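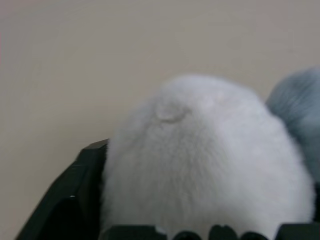
Questions I keep getting about the Pakance grasping work

What is Pakance?
It's my project on getting a gripper to pick up soft, furry things using only the camera at its wrist. I run it with Vasanthi Roy at Munasinghe.

Why fluffy things?
They have no proper edges! Fur blurs into whatever is next to it, so the usual trick of finding an outline and closing on it goes wrong — especially when two of them are touching.

How does it learn?
By copying. We steered the arm by hand through 525 grasps and trained on those. Each grasp gives up to 127 pictures, and we throw out the very blurry ones.

Did it beat the old method?
Yes, on single objects. In piles it still grabs two at once more than I'd like, and I don't have a fix yet.

Do you use touch sensors?
Not in this version. Vasanthi wants them, I'm dragging my feet (wiring, mostly).

Can I have the data?
Soon, I hope. We're still tidying the labels, and seven of the recordings need redoing first.

Last updated December 21, 2019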